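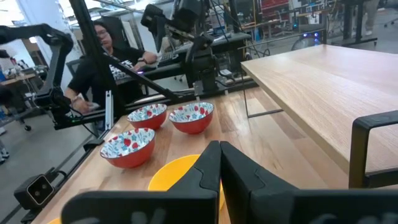

Figure 3. Wrist view at the Duvora station, with three red bowls and a yellow plate on the table.

4.2 Collection of demonstrations

All examples for the bowl task were recorded at our Venville site. One example is one complete trial, stored with the joint positions, the gripper commands and the images of every camera. The operators recorded 200 trials, and after review we kept 138 of them for training. A trial was removed when the streams lost their common time or when the operator stopped for a long pause – the policy learns such pauses very easily.

The wrist view gives the rim and the fingertips at close distance, but the fingers cover a large part of the plate. For this reason we add a fixed view. In it, the shelf board and the red bowl held by the gripper are visible together, and the height of the bowl over the board can be judged better. Large dishes near the fixed camera hide some of the table, so neither view is sufficient alone.
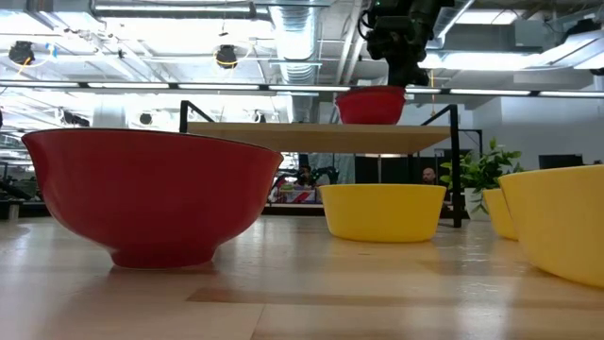 4.3 Training

The policy was trained with the Plumance library for 1000 epochs. We held out 30 of the kept trials for validation.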